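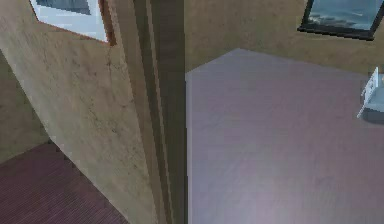

I've had the Druvov fingertip pad kit on my bench since December, and I've put off writing it up because I kept changing my mind about it. First I loved it, then I cursed it for a whole Wednesday, and now I like it again (with a few gripes, see below).

Quick background: I look after one mobile arm and its simulated twin. The twin runs in Tevico, in a furnished house, and whatever I change on the real gripper has to be changed in the model too or the two drift apart and I get emails. So when I say "setup" in this review I mean both halves of the job – hex keys first, then the model file.

We use cookies to remember your preferences and measure traffic. By continuing to browse you agree to our cookie policy. Accept | Manage settings

The kit comes with 4 pads, a strip of spare screws, a little torque driver and a card with a download code for the model files. The pads themselves are lovely! They have a bit of give, they don't shed, and the backs are keyed so you can't mount one upside down (ask me how I know the Ovlow ones can be). Swapping a full set takes me six minutes now. The first time took most of a morning, mainly because the instruction sheet shows a different bracket from the one in the box and I believed the sheet.

The torque driver is the surprise. I expected a toy, and I've ended up using it on everything. It clicks cleanly, the handle is fat enough for cold hands, and it fits into the gap behind the finger where my good Ikeda one won't go. If Druvov sold it separately I'd buy two.

Then there are the model files, and that's where my Wednesday went. The pad geometry loads fine and the contact settings are sensible out of the box. But the tag offset was off by 2 millimeters from what I measured on the hardware, and the markers are what I line everything up with, so a small error there follows you all over the room. I fixed the number by hand, reloaded, and went back to check the marker on top of the housing from the wrist view before running anything.
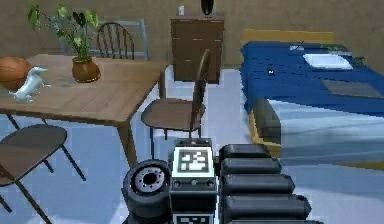

My check is a dull one and I recommend it. Park the arm, load the room, and compare the wrist view with a saved one from before the change. I look at the marker first, then the pads, then the bolt heads. After that I run 100 grasps overnight on something small and read the log with my coffee. With the factory pads I was used to seeing roughly a dozen slips by morning. With these I've been getting fewer, though I changed the grip force the same week, so don't quote me on how much of that is the rubber.

Gripes, then. The spare screws are a hair longer than the originals and will bottom out if you lose track of which is which – keep them in separate cups. The download code works once, which is silly if you run more than one machine. And the price is high for what is, at heart, a bag of rubber and a nice screwdriver.

Support was good, I'll say that. I wrote in about the offset and Gervasio Troncoso answered the same afternoon with a corrected file, plus a note on cleaning the pads (a damp cloth, no solvent). The corrected file matched my own number, so I felt pretty smug until dinner.

Would I buy it again? Yes, for a gripper that works every day. If yours only comes out now and then, stick with the factory pads and put the money toward a decent driver. I'll update this when the first pad wears through; the left one is starting to look a little shiny near the tip but it still holds fine.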